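Ploltau starts recording wet-handling examples for its household gripper model

23 January 2025

Ploltau, the manipulation lab in Nandorham, has begun a new round of recordings for its Bistum learning system, this time with water on the work surface. The sessions use one arm with a two-finger gripper, guided by a human operator, and a small camera at the wrist. The set stands at 149 episodes.

Earlier recordings, made in September, used dry objects only. According to Krystyna Kwiatkowski, who runs data collection at the lab, the model trained on them handled dry sponges and cups well enough but closed too early on anything shiny. "Glare moves when the wrist moves," she said. "The old data had almost none of that in it."

Close work is part of the problem. With the gripper finger down between a translucent, rounded object and a yellow one, the wrist view is mostly blur, and the teal surface shows only as a narrow strip.

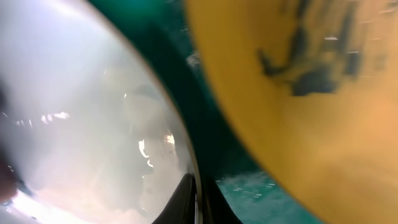 Two trays, one sponge

The table layout is simple. A smaller tray with a black rim holds a shallow layer of water and a sponge with a green scouring face. A larger turquoise tray is set right beside it.

Operators work in blocks of 11 episodes, and trays are shifted between blocks so that the model does not learn fixed positions. Each episode is saved with joint angles, finger opening and wrist video on a shared clock.

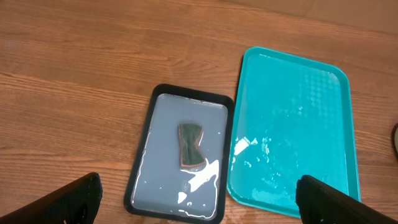
Failed grasps are kept and labeled under one of 4 codes, covering slips, missed contact, early release and operator stop. Przemysław Kozłowski, who maintains the training code, said the failures are weighted lower but not removed. Episodes with dropped video or a clock fault are thrown out and recorded again.

A held-out group of 48 episodes will be used for testing only. Ploltau plans to train the first wet-handling version of Bistum once the current layout is finished, and then repeat the sessions at its second site, Tiêu, under different lighting.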